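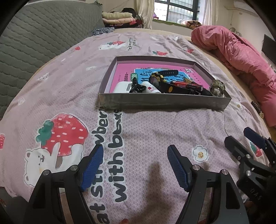 Tips for a hand-held gripper built at home

Cut the pads last. Get both jaws moving freely on their pins first, then glue a ribbed pad to each and check that the ribs meet when the jaws close.

Don't overtighten the pins. A jaw should drop under its own weight with the linkage off. If it sticks, ream the hole by hand – a drill takes too much.

Practice on mixed things. A watch strap, a hair clip and a small bottle all need a different approach, and a box lid keeps them together. Soft bedding gives under the tips, so go slowly there and come in from above.

Print the struts with open cut-outs. Ours lost 92 grams that way and the wrist noticed. Pranab Navaratnam prints his at the Filludmont workshop with the nozzle at 200 degrees and 3 outer walls.

Glue: Baltano contact cement holds rubber well. Leave it overnight before squeezing anything.

Keep a log of grips. The first set of pads lasted 3,618 before the ribs wore flat – the left one went first.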